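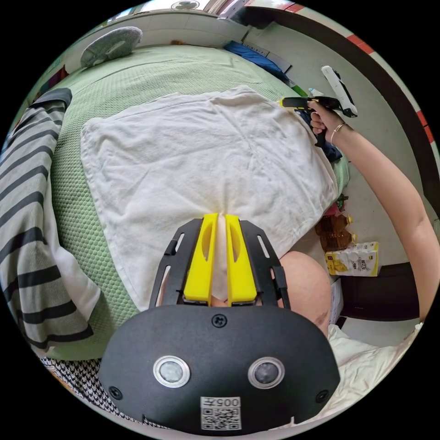
## Unit 3: Planning a Heritage Walk in Villport

Course handout, Heritage Tourism and Guiding, April 2024

This unit examines how a walking route is assembled from separate historical sites. Students should read it before the field exercise and bring a printed map of the old harbor district.

### The route

The standard route begins at the Skerenside gate, follows the former rope walk, and ends at the Tuhiwai landing. It has 10 stops. The museum at Vornura House holds the town's early harbor records and is the only stop with an admission charge.

### Points for study

- **Sequence.** Villport's sites do not lie in order of date. A guide must choose between a chronological account and the shortest path.
- **Pace.** Groups of more than 37 are divided at the gate. The second group starts at the landing and walks the route in reverse.
- **Overnight visitors.** Guests staying in the district generally prefer a late morning start. Lodging is treated in Unit 4.
- **Season.** The rope walk closes at the end of October. Winter groups use Chandler Street.

### Assignment

Prepare a commentary for three consecutive stops. Cite at least one archival source for each, and mark clearly any statement that rests on local tradition. Submit the text with a sketch map showing crossings, steps, and places to sit.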